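Betreff: Re: [werkstatt-liste] Beschaffung zweiter Arbeitsplatz, Stand der Planung
Von: Maeve Hayes
Datum: Oktober

Hallo zusammen,

danke für die Rückmeldungen. Ich antworte gesammelt, damit die Zahlen an einer Stelle stehen.

> Maeve, kannst du bis zur nächsten Runde aufschreiben, was wir
> für den zweiten Tisch wirklich brauchen? Im Entwurf stehen
> Arme, Gestell und Kameras in einer Summe, das bekomme ich so
> nicht durch. Und müssen Körbe und Behälter überhaupt in den
> Antrag? Das sind doch Kleinteile.
> Jarko

Zu den Kleinteilen: ja, bitte in den Antrag. Sortiert wird Obst und Gemüse zwischen Drahtkorb und Kunststoffbehältern, und die Behälter gehören zur Aufgabe genauso wie die Greifer. Wenn wir am zweiten Tisch andere Körbe haben als am ersten, können wir die Ergebnisse nicht vergleichen.

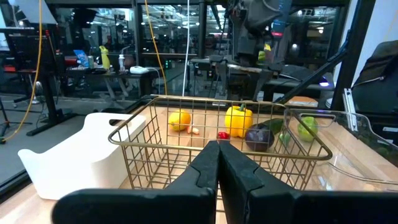 Für Körbe, Behälter und einen kompletten Satz Obst und Gemüse setze ich 529 Euro an. Darin ist Ersatz enthalten. Ich möchte alles in einer Bestellung haben, weil Hevgate die Behälterform im Sortiment gelegentlich ändert und wir dann wieder mit zwei Varianten dastehen.

Das Gestell aus schwarzem Aluminiumprofil liegt im Angebot von Jerken bei 1220 Euro, zugeschnitten, mit Winkeln und Streben, ohne Tischplatte. Die Platte würde ich getrennt kaufen, wieder helles Holz. Lieferzeit laut Jerken fünf Wochen ab Bestellung.

> Brauchen wir neben den Kameras an den Greifern auch noch die
> feste? Wenn wir die weglassen, sind wir wieder unter der Grenze.

Die feste Kamera würde ich behalten. Durchsichtige Behälter sind für uns der schwierigste Fall: Die Wände verzerren, was dahinter liegt, und der Rand spiegelt die Deckenleuchten. Eine zweite Ansicht von der Seite hilft bei der Auswertung mehr als eine bessere Kamera am Handgelenk. Für Kamera, Halterung und Kabel sind 600 Euro eingeplant.

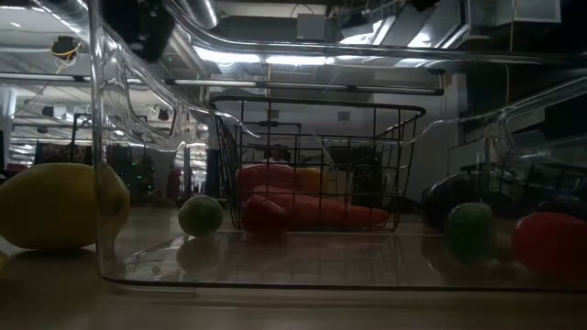

Seite 2

Zu den Armen. Wanyama bietet das Paar für über 4000 Euro an, Greifer eingeschlossen, Netzteile nicht. Das genaue Angebot mit Netzteilen habe ich angefordert. Ich schlage vor, die Arme als eigene Position zu führen und den Rest als Ausstattung. Dann kann das Gestell schon bestellt werden, während über die Arme noch entschieden wird.

Beim Platzbedarf bitte nicht nur die Tischfläche rechnen. Die Arme sitzen links und rechts am Rahmen, und die Kabel gehen seitlich weg. Im alten Entwurf war dafür nichts vorgesehen. 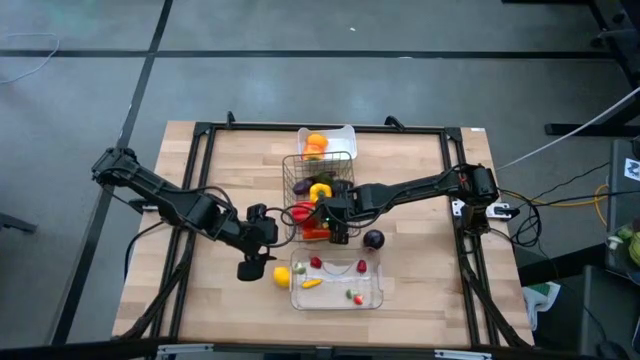

Kabelführung habe ich deshalb als eigene Zeile aufgenommen, vorerst ohne Betrag. Wer noch Kabelkanal oder Schleppketten im Lager hat, meldet sich bitte bei mir, bevor wir neu kaufen.

Offen sind aus meiner Sicht noch die Wartung nach dem ersten Jahr und die Frage, ob wir einen Satz Greiferfinger auf Vorrat nehmen. Ich wäre dafür, habe aber noch keinen Preis.

Jarko, reicht dir diese Aufteilung für den Antrag? Einwände der anderen bitte hier über die Liste und nicht einzeln an mich.

Viele Grüße
Maeve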